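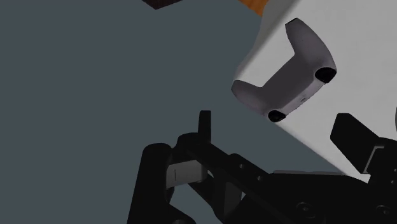
Abbildung 6: Gerenderte Ansicht einer glatten, schiefergrauen Fläche ohne Zeichnung; rechts oben ein großer, hellgrauer bis weißer Körper mit breiter, ebener Seite.

4.2 Graue Flächen und das Wort »leer«

Wer sich länger mit der Sprache beschäftigt, in der Menschen über ihre Küchen, Werkbänke und Schreibtische reden, der stößt früher oder später auf das kleine Wort »leer«, und ich gestehe gern, dass es mich seit meinen ersten Gesprächen in Virkoneck nicht mehr losgelassen hat. In den 38 Interviews, die diesem Kapitel zugrunde liegen, fällt es immer wieder, und fast immer meint es etwas anderes. Eine ältere Teilnehmerin aus Stundell nannte ihren Küchentisch leer, obwohl nach ihrer eigenen Auskunft stets die Zuckerdose und das Radio darauf stehen — die gehörten eben zum Tisch, sagte sie, und damit war die Sache für sie erledigt.

Rizk hat in ihrer schönen Studie zum Haushaltswortschatz vorgeschlagen, zwischen einer geräumten und einer ruhigen Fläche zu unterscheiden (Ghada Rizk, persönliche Mitteilung, 2. September 2018). Geräumt ist eine Fläche, von der jemand etwas weggenommen hat; ruhig heißt sie, wenn das Auge auf ihr nirgends hängen bleibt. Ich übernehme diese Trennung hier dankbar, auch wenn sie sich im Material nicht immer sauber durchhalten lässt. Gerade glatte Grautöne, wie sie Abbildung 6 zeigt, wurden von den Befragten gern als ruhig bezeichnet, während gemaserte Oberflächen häufiger mit Wörtern wie »warm« oder »wohnlich« bedacht wurden.

Das Donel-Korpus, das ich zum Vergleich herangezogen habe, enthält 1.502 Belege für »leer« in Verbindung mit Möbeln und Arbeitsflächen. Darunter finden sich zwei Gruppen, die mir besonders am Herzen liegen: die entschuldigende Verwendung (»es ist noch so leer bei uns«), die vor allem nach Umzügen vorkommt, und die stolze, die man nach dem Aufräumen hört. Beide verlangen ein Gegenüber, und in den Tagebüchern aus dem Bestand Zoubi fehlen sie denn auch fast ganz. Dort heißt es eher »abgeräumt« oder schlicht »fertig« — ein Befund, auf den ich in Abschnitt 4.3 bei den Verben des Wegstellens zurückkomme.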